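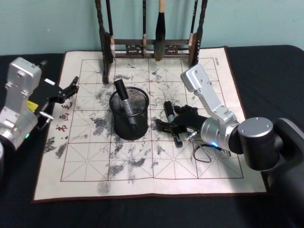
Vovness two-arm bench kit - review after 300 hours

Bought for our cell at Brollbridge, replacing the old Mussa pair. Quick notes as I'm meant to be on another job.

Setup first. Manual says an afternoon. Took us two days, most of it levelling the bases and re-doing the zero on the left arm. Svend Lauritsen did the wiring, I did the software. Joint order in the config file is not the order printed on the sheet, watch that. Once its in, it stays in.

Grippers are the good bit. Linkage fingers, black, easy to strip. Four screws and you're at the pivots. We clean them every 30 hours and grease at 100, tiny dab, wipe off the rest. Skip it and the fingers start to stick half open, ask me how I know. Right one needed a new pivot pin in April, fitted on the bench without taking the arm down.

For pick tests we use pens. Mesh pen holder, couple of black markers, one in the pot and one stood up on its own on the gridded calligraphy cloth. Standing marker is the harder of the two - a bit of slop in the wrist and the fingers knock it flat. Good check after any repair, better than the routine in the manual. The squares on the cloth are handy for seeing drift by eye too. Brush rack at the back gives you something to keep clear of when you teach the higher paths.

Moans. The cable at the wrist hangs in a loop and drags on the cloth, wants a clip. Cusis sell one, fits if you file it. Indicator lights are small, blue on the underside of one wrist, and you end up ducking to see it. Spares list is thin. Grethe Norðdahl on the support desk was quick though, answerd the same day both times.

Not tried the heavier fingers yet. Rated life on the wrist bearing is 3000 hours, will update if we get anywhere near.

Four out of five. Would be more with a decent cable clip in teh box.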